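The Year I Stopped Being Scared of My Floors

I grew up in a carpet house. Wall to wall, beige, right up to the edge of the tub. So when I bought my place in Verkthorpe and pulled up a corner of the old shag in the hallway, I sat down on the stairs and laughed out loud. Planks! Real ones, under all that fluff!

Then I called my friend Dewanti Nugroho, who has refinished more floors than anyone I know, and she told me to put the rental sander back in the car. Her advice was to live with the floor for one winter first. Wash it, look at it, find out where the sun lands and which boards squeak.

I lasted until December. By then I knew that the old finish had gone cloudy by the back door and that I wanted the whole thing darker – much darker, like strong coffee. The man who came to quote it, Bernd Kleinschmidt, walked the rooms in his socks and wanted $1000 for the hall and living room. I said yes before he'd found his pen.

Picking the color took longer than the work. Bernd brushed samples on the boards behind the couch and I visited them morning and night for two weeks (my sister thought I'd lost it). One went orange under the lamp. One looked like wet cardboard. The one I picked had a dull name on the can and was perfect.

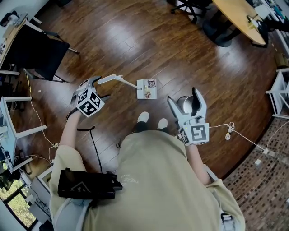 Shine is the part people argue about. Dewanti is a matte person, firmly, and says gloss belongs on pianos. I went the other way and I'd do it again. A glossy dark brown plank floor makes everything near it look brighter, even something as plain as an olive-green top or a small white board, and on gray mornings I'll take all the help I can get. The price is dust. You will see every crumb.

So you sweep, and you get a soft mop, and you put felt under the chairs. My neighbor Vidar Kvam is 74 and still waxes his by hand on his knees, with the radio going. I've asked him to show me how in the spring, once I've bought some knee pads.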